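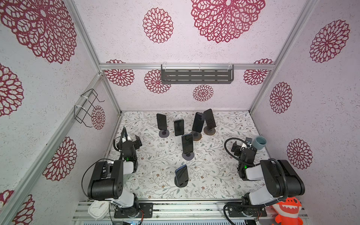

Figure 3. Two-arm cell with six handsets on stands. Left and right arms on the front rail, both wrist status lights green.

3. Working at the cell

This section is for bench staff who previously placed and collected handsets by hand and who now share that work with the Wurkon two-arm cell. It covers the start of a shift, the handover of work between person and machine, stopping the cell, and the changes to bench duties. Mechanical installation is covered in Section 2. Fault codes are listed in Section 5.

3.1 Who may do what

Operator: loads and unloads the table, starts and pauses a run, records rejects.
Cell lead: all operator tasks, plus teaching positions, changing speed settings and clearing a locked stop.
Maintenance: all work on the arms, mounting plates, cables and rail.

At the Nikthorpe site the cell lead is Ratree Chantharasri. Maintenance requests go to Yupin Klinhom through the Grenton job board, not by word of mouth at the bench.

NOTE: An operator who has not completed the half-day course may load the table under supervision but must not start a run.

3.2 Start of shift

1. Read the handover sheet. If the last entry is unsigned, call the cell lead before going further.
2. Confirm that the mode key is at HOLD.
3. Look along each arm from the mounting plate to the gripper. Check that cable loops hang free and do not pass under a link.
4. Check the table mat. It must lie flat to all four edges. A raised edge shifts the height of every stand placed on it.
5. Check the zip ties that hold the rear shelf and the wire rack on the left wall. Report any that are split.
6. Turn the mode key to READY. Wait until the wrist light on each arm shows steady green.
7. Run the short self-test (menu item 384). The arms move one at a time, left first.

CAUTION: Keep both hands outside the enclosure during step 7. The left arm passes over the front rail before it folds back.

3.3 Loading handsets

1. Turn the mode key to HOLD.
2. Switch off each handset and wait for the screen to go dark.
3. Place one handset on each stand, upright or leaning back. Exact position is not needed. The wrist cameras find each handset before the first pick.
4. Leave a gap of at least 40 mm between neighbouring stands so that the gripper fingers can open.
5. Stands of different heights may be mixed on the same table. Do not stack stands unless the pair is joined with the supplied pad.
6. Step back from the front rail and turn the key to READY.
7. Press START.

NOTE: Other small objects, such as cups, may be on the table only if the job in use includes them. The cell treats an object it does not know as an obstacle and will slow down near it.

3.4 During a run

The operator does not need to stand at the cell for the whole run. The bench lamp shows amber when a handset needs attention and red when the run has stopped.

When the lamp is amber:

1. Finish the task in hand.
2. Press PAUSE and wait for both arms to come to rest.
3. Turn the key to HOLD.
4. Remove or reseat the handset named on the display.
5. Turn the key to READY and press RESUME.

CAUTION: Do not reach in while one arm is still and the other is working. A still arm may be waiting for its partner and can move without a sound signal.

3.5 Stopping the cell

Any person in the room may press the red stop button for any reason. No explanation is required at the time. The operator enters the stop on the sheet, and the cell lead clears it.

Stops are not counted against individual operators or shifts.

3.6 Changes to bench duties

Placing and turning handsets is now done by the cell. Visual inspection, reject decisions and packing remain with bench staff. Where the cell and the operator disagree about a handset, the operator's decision stands and is entered under code M.

Each operator rotates off the cell after 3 hours. The following task must be one done away from a screen.

The target for the line is set per shift by the Sombatkul planning sheet. It does not rise when the cell runs faster than planned.

Saturday shifts run with one operator and no cell lead. On these shifts use stored jobs only. Teaching positions is locked.

3.7 Routine care by operators

End of every shift: wipe the gripper fingers with a dry cloth, key at HOLD.
Every 1,000 picks: check the finger pads for wear. The display gives a reminder.
First shift in February: hand the pad log to maintenance and start a new one.

Do not oil any joint. Do not tighten screws on the shoulder housings. See Section 6 for maintenance intervals.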